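Work and Automation, Unit 7
Handout: Mixed-item packing and the people who do it
August 2024

Read before the seminar. The terms grasp, placement and exception are used as defined in Unit 2.

1. The case

Fornden packs snack assortments to order at its Dovcombe site. A customer selects items from a catalog of 200 products, and the order is filled into a cardboard box by hand. The packing room had 73 people on its payroll when the study period opened in November. The case follows the introduction of Grarkano, a system that takes over part of the picking task and leaves final placement to a person.

2. Why mixed packing resisted automation

Palletizing and case sealing were automated at Dovcombe long before picking was. The difference lies in the variation between items. A rigid carton has flat faces and a known center of mass, and a suction cup or a parallel gripper handles it without difficulty. A foil pouch deforms under load, and its center of mass moves with the contents. A clear bag of biscuits can be lifted by its top edge, but the contents break if the fingers close on the body. A wrapped bar lying at an angle has to be approached along its own axis.

The usual response is to learn grasps from human motion. A worker performs the pick with a hand-held gripper that has the same fingers as the robot, and the recorded path of the tool becomes the training signal. Finger opening, approach angle and wrist rotation carry over to the machine directly, which they do not when a bare hand is filmed. 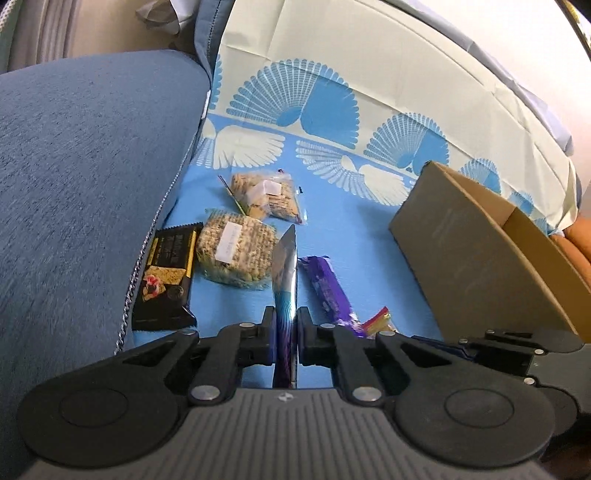 Recorded demonstrations also carry over habits. Packers who hold pouches upright by the middle produce a policy that does the same, including in bins where the pouches lie flat and a different approach would be faster. The choice of demonstrator is therefore a design decision, and at most sites it is made by whoever draws up the shift schedule.

3. Changes in task content

Before: read order, walk to shelf, pick, check label, place, close box.

After: watch two cells, clear failed grasps, check label, place fragile items, close box.

Walking falls sharply. Time spent waiting and watching rises. The exceptions that reach the worker are the hard ones, so the average difficulty of each manual pick goes up even as the number of picks goes down. Output targets based on the old mix of easy and hard items no longer measure the same thing. Fornden kept the old targets for 7 weeks and then withdrew them.

4. Skill and pay

Macapagal distinguishes between skill removed from a job and skill moved to another point in it. In the Dovcombe case, label checking stayed where it was, item handling moved into demonstration work, and route knowledge was lost. Demonstration was paid at the ordinary packing rate. The question of whether recorded motion is a product of labor separate from the packing itself was not addressed in the site agreement.

5. For discussion

Consider how a pay grade for demonstration work might be set, and what should happen to it once recording ends. Compare with the warehouse case in Unit 2, where the operators were hired by the equipment supplier.

Written notes of one page are due at the start of the seminar.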